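Wullora Lab's Low-Cost Arms Learn to Sort From 2,000 Short Demos, Results Out Today

FOR IMMEDIATE RELEASE, 10/24/25 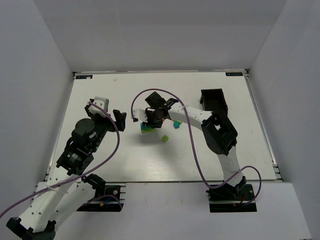 The part most groups will care about is what happens after a bad grasp, according to a reader of the early draft, who wrote in that small-arm papers tend to report the clean runs and go quiet on the rest. Fair point. The new report from Wullora puts the bad grasps up front, in their own section, before the success numbers.

Short version: Wullora, working with software shop Lonum, is releasing a training method called Carrasco. It teaches a pair of small tabletop arms to pick up little blocks and put them in a bin, and to try again when a pick goes wrong. Trained on 2,000 demonstrations. Tested on 11 block layouts the model never saw in training. Full write-up, code and the demo set go up on the project page this afternoon.

What's new

Most imitation methods copy a person's motion from start to finish. Works fine till the block slips. Then the arm carries on to the bin with nothing in it, opens, closes, goes home happy. Anyone who has run one of these setups has watched it do that.

Carrasco splits each demonstration into short pieces and labels every piece by what the gripper is doing: reaching, closing, lifting, carrying, letting go. The model learns the motion and the label together. At run time it keeps guessing which piece it's in. If it thinks it's lifting but the camera view and the servo load say otherwise, it drops back to reaching. No separate error detector, no hand-written rules on top.

The labels are made automaticaly from servo readings. A person checks a small share of them. That was the whole idea going in, keep the human labor down, since labeling is where small labs run out of time.

The test bench

Two arms, white plastic links, black servos, bolted side by side in front of a flat white board with plain white walls on three sides. Small cubes in greens and teals, a black open bin to put them in. That's the kit. The walls keep the background the same from one session to the next, which made it easier to tell a method problem from a lighting problem.

The cubes were a deliberate pick. Light green next to teal next to yellow-green is hard on a cheap camera, harder than red next to blue, and earlier in the project the team had numbers that looked great on high-contrast blocks and fell apart on these. So the high-contrast blocks were dropped from the benchmark. They're still in the pretraining data.

Either arm can do the picking. The policy chooses, based mostly on which gripper has the shorter path. In an early version both arms would go for the same cube and bump. The fix was a shared planning step, described in the appendix, plus a penalty for crossing the middle of the board when the other arm is already there. It costs a bit of speed. Worth it.

Results

On the 11 held-out layouts, Carrasco finished the full sort more often than the plain imitation baseline on every layout. The gap was small on the easy ones, where the cubes are spread out, and large on the crowded ones, where two cubes touch or a small piece sits right up against a bigger one. Per-layout tables are in the report, with every trial listed, pass or fail.

Recovery is where the difference shows. After a missed grasp the baseline nearly always kept going with an empty gripper. Carrasco went back for another try in most cases, and a second try usually got the cube. Third tries were much less useful. By then the cube had often been nudged against something, or turned so the fingers landed on its corners. The team now caps retries at three and hands the job to the other arm, if it can reach.

The team also trained on smaller slices of the data to see how much is really needed. Performance climbed quickly at first and then flattened out well before the full set. Labs with less time for demos should read that section first. The short answer is that varied starting positions mattered more than the raw count, and demos with a mistake and a correction in them were worth more than perfect ones. Operators had been told early on to throw out any demo with a fumble. That instruction was reversed halfway thru the project and the later data is better for it.

Collection was done in sessions of 30 minutes, then a break. Longer sessions were tried. The demos got sloppy, and not in the useful way.

What doesn't work yet

Stacked pieces. If one block is resting on another the model tends to treat both as one object, grabs in the middle and knocks the top one off. It recovers from this sometimes but the team doesn't count that as solved.

Very small pieces. The tiny ones get pushed along the board before the fingers close. A slower approach helps and also makes everything else slower, so it's off by default and can be switched on in the config file.

Bin moves. The bin can be placed anywhere within reach at the start of a run. Move it during a run and the policy keeps aiming at the old spot for a while before it catches on. A fix is being tested, no results to share yet.

Different arms. Everything here was run on one bench design. The team expects the labeling step to carry over to other servo arms that report load, and expects the policy itself to need retraining. Neither has been tested outside the lab. A second bench is being put together at Gostel, the project's hardware partner, with the same board and walls but a different gripper finger. First comparison runs are planned for December.

What's being released

The full set of 2,000 demonstrations, with camera video, joint positions, servo load and the automatic labels. Failed and corrected demos are included and marked.

Training and evaluation code. Runs on a single desktop graphics card. Training the full model takes longer than a work day on the lab's own machine, the smaller version a good bit less.

The layout cards. Printable sheets showing where each block goes at the start of each test layout, so other groups can set up the same trials. Print at full size, do not scale to fit. This has already tripped up one outside tester.

Bench drawings from Gostel, covering the board, rail spacing and wall panels. Parts list is included but no supplier links, those go stale too fast.

Trained weights, two sizes. The small one is meant for people who want to try the retry behavior without much compute. It's noticeably worse on crowded layouts. Don't judge the method by it.

All of it is free for research and teaching use. Commercial users should write to Lonum first. Terms are in the license file, please read it before asking.

Why small arms

Wullora has worked on low-cost manipulation since it opened, and the reasons haven't changed much. Small arms are cheap to fix, a class can share a couple of them, and a mistake means a block on the floor. They're also a tougher test in some ways. The joints have play in them, the servos warm up and drift, and a policy that counts on landing in exactly the same spot each time will miss. Retrying is a basic need on this hardware. The team thinks the same approach should help on stiffer, pricier machines but makes no claim about it in the report.

Lonum wrote the labeling tools and the run-time code. Gostel built the bench. Wullora designed the method, collected the demos and ran the trials. Trials were scored from video by people who didn't know which policy they were watching, and where two scorers disagreed the run was marked a fail for both policies.

Next steps

Mixed shapes are first on the list, cylinders and flat tiles along with cubes. After that, hand-offs, where one arm passes a block to the other instead of setting it down for it. Some hand-off demos have been collected already but are not part of this release, the labels for them need work. The Gostel comparison will be posted as an update to the same page, good or bad.

Groups that run the layouts on their own benches are asked to send back results, including partial ones. There is a form on the project page. Please attach video of at least one failed run, those are more helpful to us then the good ones.

Media and demo requests

Video clips and larger stills are in the press folder on the project page. Bench visits can be arranged through the Wullora press desk, small groups only, the room is tight. Technical questions go to the issue tracker and not to the press desk, which will only forward them there anyway.

About Wullora

Wullora is a research lab working on robot learning for low-cost hardware. It publishes its data and code with each major report.

About Lonum

Lonum makes software for recording, labeling and replaying robot demonstrations.

About Gostel

Gostel designs and builds small test benches and fixtures for labs and classrooms.

###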